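Hervieu Dreserance

The Dreserance is a small two-door saloon that Hervieu built in the years when everyone else was moving to hatchbacks. I've owned 3 of them, so forgive me if this entry gushes a bit! It shared its floor and engine with the Maltell van.

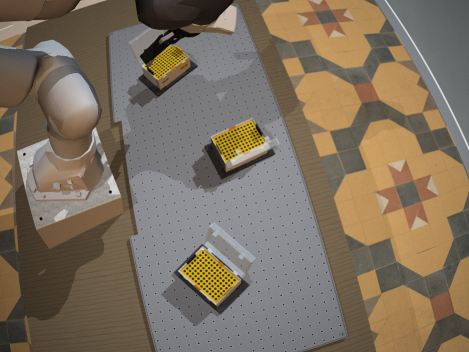
Three tip boxes on the perforated board, robot arm at left.

Body and rust

The sills go first, then the bottoms of the doors (mine went in that order, both times). Early cars had no wax in the box sections at all, and you can push a screwdriver straight through some of them.
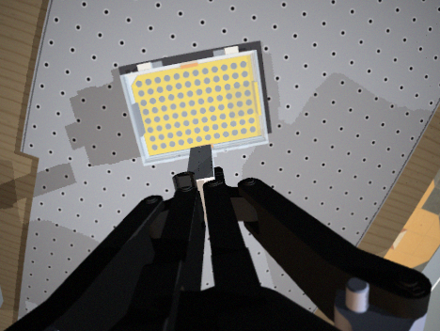 Shiyu Wei
Contributing editor, small cars

Engine and gearbox

Most cars have the 1000 cc four, which is noisy but very willing, and I've had 40 to the gallon from mine on a good run. The gearbox came from Celtano and whines in second. They all do it, so don't pull yours apart looking for the cause!

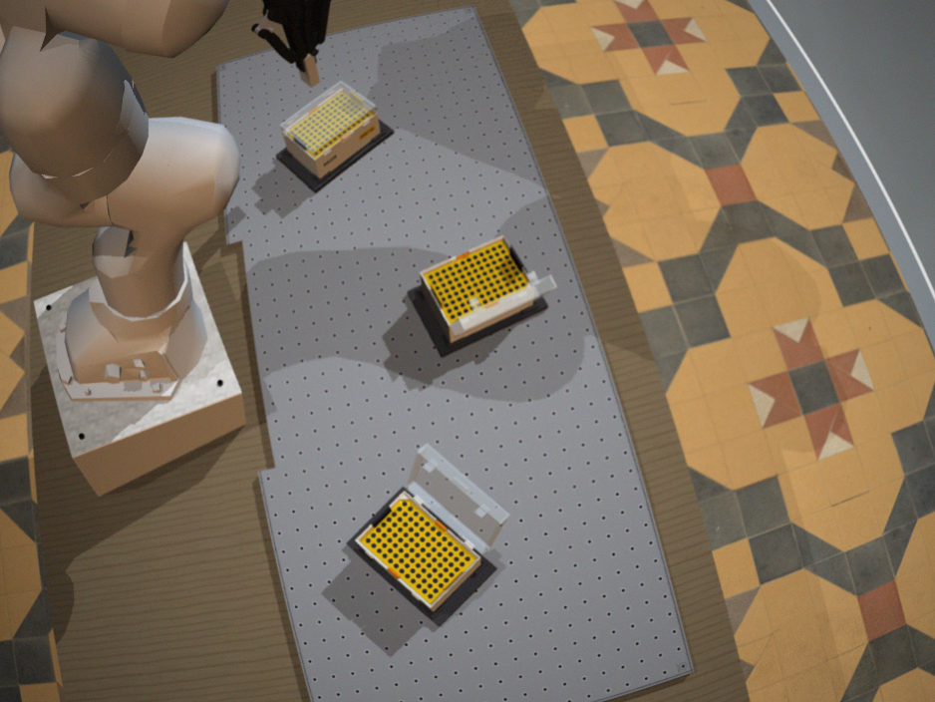 The board seen with its ribbed brown surround and the tiled floor.

Parts

Hugo Langlois still remakes the door seals in batches of 15, and the next lot is due in September. Rear lamps are the hard bit, so buy any you see.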